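Cable Sorting at the Drirkgate Workroom: Gallery
Posted by Emrys Samuel, September 8, 2025

I was asked to put together a gallery of the great cable sort, and I said yes before I had decided whether I believed in it. I have lived through three of these. Each one began with new bins and a speech about how this time the system would hold. By April the bins had a bit of everything in them and people were buying their own cords and hiding them in desk drawers.

So please read the notes with that in mind. Where something looks like it might work, I'll say so. Where I have doubts, I'll say that too, and I have plenty.

The plan came from the Nudville office, where they sorted their own stock last year and are still very pleased about it. Their rule is one kind of cable per bin, coiled, no exceptions. I visited Nudville once and asked to see what was in the cupboard behind the printer. They changed the subject.

We had 152 cables on the old list. The list was typed up by somebody at Stornunov before the two workrooms merged, and I would not bet lunch on it. It has a line that just reads "long one, gray?" and another for a charger that belonged to a phone system we no longer own. Still, a list is a list, and it gave us something to argue with.

The method, for anyone who missed the email: take a cable, coil it, decide what it is, put it in the bin for that kind. The coiling step is where I parted ways with the group. The instructions say a loose loop the width of your hand. Half of us have big hands. Give it a month and there will be two schools of coiling, each one undoing the other's work.
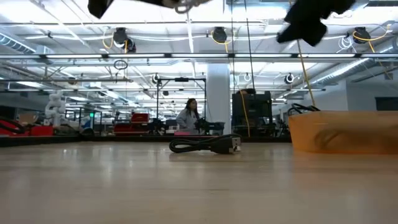
Black USB-style cable, coiled, beside the orange bin. A decent flat coil, I'll admit, though with no tie in sight I wouldn't trust it to survive a trip to the bottom of a bin.

The orange bin deserves a word. The see-through plastic was sold to us as the answer to everything, on the theory that people will look before they rummage. What you get through the side is dark shapes. If most of your cables are black, a clear bin tells you that you own black cables. I asked for labels and was told labels would come in the second round. I have heard about second rounds before.

The table I have no complaint with. It's wide, it's pale, and a dark cord shows up on it right away, so things don't get lost the way they did on the old bench. The shine is a nuisance under the ceiling lights, but you can work around that by moving your chair.

On ties: Negash sent over a bag of the fabric kind, and they are better than the wire ones, which I did not expect to write. They open and close without chewing up the cord. There were 12 in the bag. See the old list for how many cables we have.

Anything that can't be identified in eight minutes goes on the "ask" shelf. That limit was my one contribution to the plan and I stand by it. Last time, two grown adults spent most of an afternoon on a connector that turned out to fit a label maker.

If you have cables at home that belong to the workroom, bring them back with a note saying what they plug into. Please don't coil them first. We'll only do it over.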